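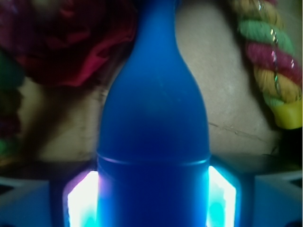 Renske Halloum

Shops and cafés in Riltside will begin to take back empty bottles from January, the town council has decided. Customers will pay a small deposit when they buy a drink or a cleaning product in a bottle that can be returned, and they will receive the same sum again when they bring it back.

The decision follows a trial in the Vokelitz quarter, where 275 households took part during the spring and summer. They could return their bottles at four shops, and the bottles were then washed at the Tusau plant on the east side of the river. The council says that the trial went better than it had expected, although there were complaints about the opening hours in the first weeks.

In total 186 businesses have now signed up for the full scheme. Most of them are small food shops, but there are also two hairdressers, the swimming pool kiosk and the Tabrizi bakery, which sells its own lemonade. Supermarkets may join later. The larger ones have asked for more time, as they must first find space for the collecting machines.

The deposit will be the same for all sizes of bottle. This point was discussed for a long time at the meeting on Thursday evening. Some councillors wanted a higher deposit for large bottles, and others feared that this would make the system difficult to explain at the till. In the end the simpler proposal won with a majority of three votes.

Only bottles with the new round sticker will be accepted. Bottles that people already have at home cannot be returned for money, but they can still be brought to the ordinary recycling points, which will stay where they are.

For the shops there is some extra work. They must store the empties in a dry place until the van comes, on two mornings a week, and they must keep a simple list of the deposits they pay out. The council will pay them a small fee for each full crate. Several shop owners in the old town have said that the fee is too low – their back rooms are narrow and a crate can stay there for days. The council has promised to look at the amount again after the first half year.

The Tusau plant can wash 1000 bottles an hour and has until now worked mostly for breweries in the region. It will add an evening shift for the Riltside scheme.

Residents will get a leaflet by post before the start, with a map of the shops that take part. An information evening will be held in the library in Vokelitz, and the date will be put on the council's website. Entrance is free, and it is not necessary to register.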